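Drenow Says Its Board Will Clear Your Table. The Numbers Are Thin.

Homewares seller Drenow began taking orders Thursday for Palo, a table-clearing set built around a long wooden board, a few plain cups and a cloth. The company says it will end the nightly pileup on the kitchen table. It costs $100, or $64 without the board.

The idea is simple enough. You lay the board across the table at a slant, and whatever is still out at the end of a meal gets moved to one side of it or the other. Cups go first, then the cloth comes out, then anything round that might roll. Drenow calls this "the slant," and there is a printed card explaining it.

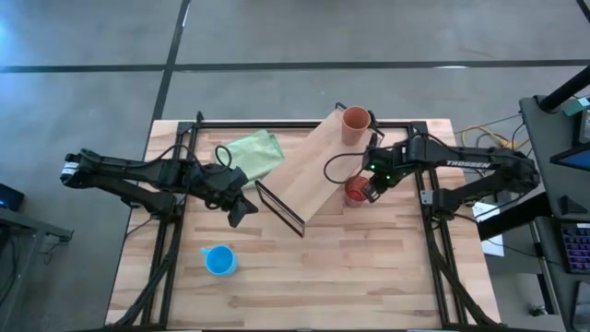

"People see a wide open surface and they put things on it," said Lindsay Bolger, who runs the Palo line. "A line across the middle changes how you look at it."

Maybe so. A strip of masking tape would also put a line across the middle, and it would cost a good deal less than $36, the gap between the two versions of the set.

Drenow points to a home trial in which 385 households used the set for a month. Of those, 223 said their table was "clearer most evenings." That is a majority, but the households were picked from the company's own mailing list and got the set free. They were not asked how clear the table had been before. Bolger said a question on that was dropped to keep the form short.

The cloth drew the most complaints in the trial comments. Several people wrote that it never got folded and ended up as one more thing sitting out next to the board.
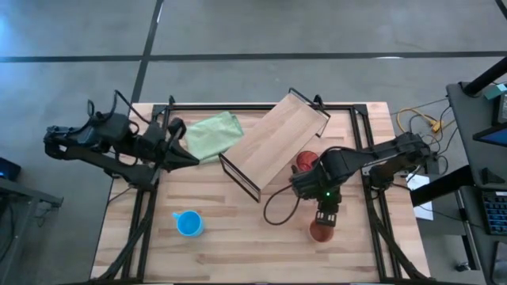
A rival is not convinced

Nikau Hoani sells kitchen storage under the Nullier name and has an obvious interest in seeing Palo flop. Still, his objection is a fair one.

"You've got cups and a rag on the table, and now there's a plank too," Hoani said. "Where does the plank go when it's time for dinner?"

Drenow's card suggests leaning it against a wall. It does not say what to do in a kitchen where the walls are already taken up by cabinets.

Bożena Tomaszewski, who took part in the trial with two school-age kids, said the method worked best as a game. Her children liked racing to get things off the board — oranges and small toys, mostly — before the other side was done. She gave it three weeks before they lost interest.
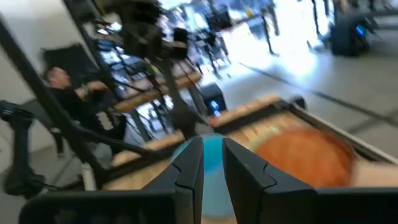
She kept the cups, she said, and uses them daily. The board is behind the fridge.

Drenow plans to put the full set in its Tomoana store in October. Bolger said a second trial is being discussed but would not say whether it would include households that pay for the set.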